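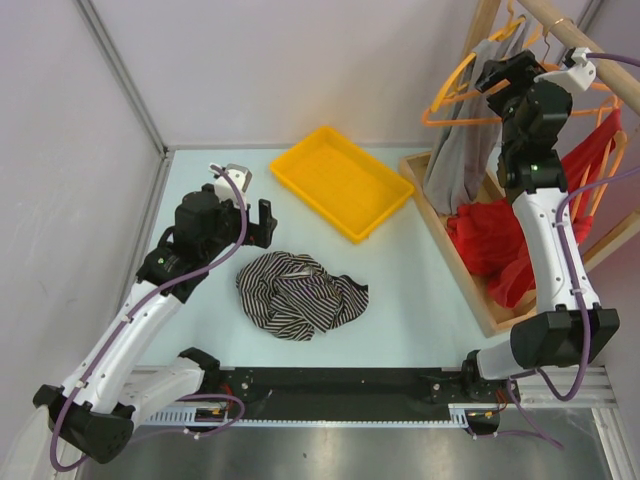 Unit 4: Reorder points and safety stock
Handout, October 2020
Instructor: Selamawit Seyoum

4.1 Definitions

Lead time (L) is the number of days between placing an order and having the goods on the shelf. Demand (d) is average units used per day. The reorder point is

R = dL + S

where S is safety stock. R is compared with the inventory position – stock on hand plus stock on order, minus backorders. Comparing it with stock on hand alone produces duplicate orders.

4.2 Worked case: Nonetti

Nonetti sells one size of storage jar, bought from Heinonen. Demand is 60 units per day and lead time is 10 days, so expected demand over the lead time is 600 units. Safety stock is set at 113. The reorder point is 713. The order quantity is fixed at 3,000.

If the position falls to 713 and an order is placed, it rises to 3,713 at once. Stock on hand does not change until delivery.

4.3 Problem

Repeat 4.2 with a reorder point of 923 and the same demand and lead time. State the new safety stock. Show all work.

Reading: Kołodziej course notes, section 3.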